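Open shelves and the drawer underneath: what I'd skip

Most advice about open shelving comes from people with something to sell you to put on it. Baskets, risers, little trays for the baskets. I have tried a fair amount of it and I'm not convinced. A cubby unit against a brick wall needs very little, and it can stand mostly bare for months without anybody suffering. 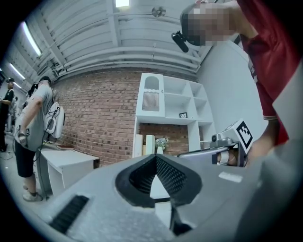
Avedley Home & Workshop Club – Storage and Tidying Pages

Start with what goes on the unit at all. One small black picture frame on a middle or upper shelf is plenty. The usual rule says to fill every opening two-thirds full, and I'd love to know who measured that. If the back is open and the brick shows through, leave it showing. Brick is busy enough.

Tall things belong on the floor. Boxes that stand upright do fine side by side at the foot of the unit, and you can put a vase next to them if you like flowers. Artificial ones are fine too, whatever the magazines say, but they do collect dust. A soft dry paintbrush gets it off. The sprays made for the job left ours sticky.

Shaohua Wei, who used to write this page, swore by drawer dividers. I bought the Wonska set in August and took it out again within 2 weeks. The slots were the wrong width for nearly everything we own, and the loose pieces ended up in another drawer. What works better is dull: pull the drawer all the way out, stand small boxes on end with the printed side where you can read it, and stop before it's full.
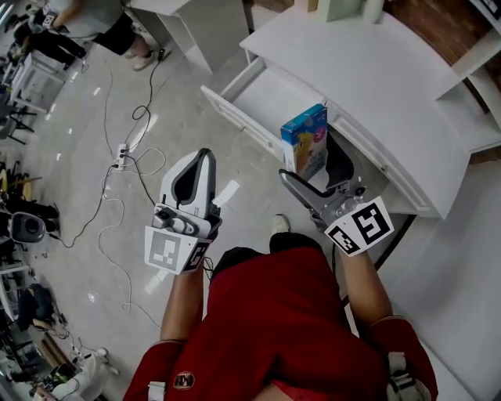 If you have to lift one box to see another, you have too much in there, and no divider will fix that. Shut the drawer gently and open it again. Anything that fell over needs a neighbor or a different home.

A few more things I'd check before spending money:

1. Push on the unit near the top. If it rocks, fasten it to the wall. Brick takes a masonry bit and proper anchors – the stick-on strips from Giltus let go of ours overnight.

2. Wipe white shelves with a damp cloth and a drop of dish soap. Dry them straight away. I can't see what the special cleaner adds.

3. Keep the top of the cabinet for one small container at most. It fills up by itself otherwise. 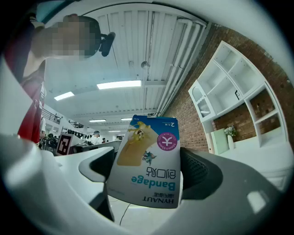
4. Before buying a second unit, leave the empty cubbies empty for around 40 days. We did, and canceled the order.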